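# Budgeting for hand-held grippers without crying in the hallway

My first budget for gripper gear had one line on it: grippers. It was a beautiful budget and it lasted until the box was open. What follows is the list I should have written, revised 22 April 2026 after another round of shopping.

**Price the pair.** Sellers love to quote one hand. Folitz had theirs at $1525, and I spent a happy evening thinking that was for two. Ask what comes with it, too: markers, spare finger pads, the cable. "Ready to use" is a mood more than a packing list.

**Put cable on its own line.** I now set aside $110 for cords, clips and a decent power strip, and I have yet to bring any of it home. Lay the cord out along the route it will really take - up the arm, down the back, across the floor - and measure that. The straight line from outlet to worktable is for people who can fly.

**Tape before you buy.** Mark your work area on the floor and stand in it with both arms out. Kenna Lamont did this in her spare room and crossed a $400 table off her list the same afternoon. A mat on the floor did fine.
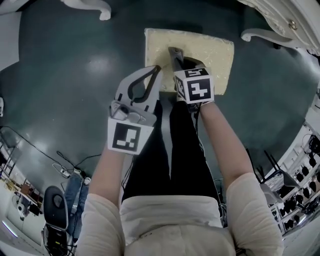

**Buy the cheap stuff in multiples.** Mats, pads, printed markers, tape. Anything you poke at all day is a consumable, whatever the catalog calls it. I order mats by the 12 and sulk about the postage once instead of every other week.

**Hold it before you pay.** Ten minutes with your arms out in front of you will tell you more than the spec sheet. Arlindo Teixeira lent me his set for a weekend and I went off the heavier model by lunch on the first day. Saved me a fortune. I owe him a pie.

**Leave room for shelves.** Gear breeds. If you plan to keep it in the same room as the good furniture, decide now which of the two gets the wall.

**Wait on software.** Start with the trial and put a note in the calendar for May, or whenever it runs out. I missed mine. Flunero did not.

Still undecided: a second set of charging leads. Rekha Suvarna says yes, my bank says ask again later.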